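4.3 Setting up the grasp planner for small objects

Applies to Grecu planner with the Wivadero perception node. Last checked by Hedvig Granström, 25 November 2025.

Read 4.2 first. If the hand-eye calibration is stale, nothing in this section will help, whatever the status light says.

1. Stop any running task and open the planner settings. Set the profile to "tabletop, mixed".

2. Load the object list. Leave out anything you don't intend to pick. The Belovow quick-start sheet tells you to load the full catalogue and let the software sort it out. We have not had good results from that. A long list gives the detector more ways to be wrong, and it will use them.

3. Draw the work area on the live view. Keep its back edge in front of any row of things standing against a wall. Bottles, mesh holders and baskets outside the area are still treated as obstacles, but no grasps are proposed on them.
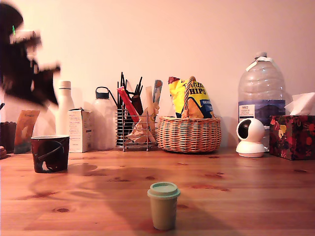
4. Set "frames to agree" to 2. A value of 1 is the factory setting and lets the planner act on a single detection, including one made while the arm is still swinging through the view.

5. Press Refresh and wait for the obstacle map to redraw. Check it against the table with your own eyes.

Caution: clear plastic and frosted plastic are often missing from the map, or appear as a thin slice. Add a keep-out box by hand for each. The "transparent objects" switch is described in the release notes as solving this. Treat it as experimental.

Note: the confidence figure beside each object is not a probability. Torbjørn Rustad compared it with real outcomes for the Nilomham install and could find no threshold worth recommending. Use it to rank candidates and for nothing else.

6. For picking out of a mug, bowl or similar, turn on "container mode" and choose the container from the list. The planner will then allow one finger inside the rim and one outside, or both inside. If you want only one of these, say so under "finger placement". Left on automatic, it changes its mind between attempts.

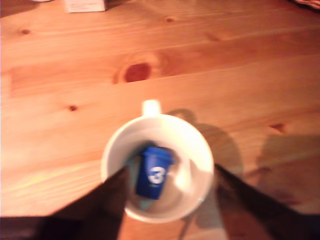
7. Set the approach speed to 20 per cent and the closing force to 18 per cent. Raise them one at a time, and only after the slow version has worked on the same object in several positions.

8. Run "Plan only". Step through the path in the viewer and look hard at the last part of the descent, where the fingers pass the rim. "Path valid" means the planner found no collision in its own map. It has no opinion on things the map left out.

9. Run the pick with a hand on the stop button.

If the log shows "grasp succeeded" and the gripper is empty, the finger width check is being fooled, usually by the container wall. Raise the minimum width in container mode. Don't switch the check off, even though the forum answer says to.

Logs roll over at 3,840 lines. Save them before you retry, or

Ylva Vik will ask you for the ones you no longer have.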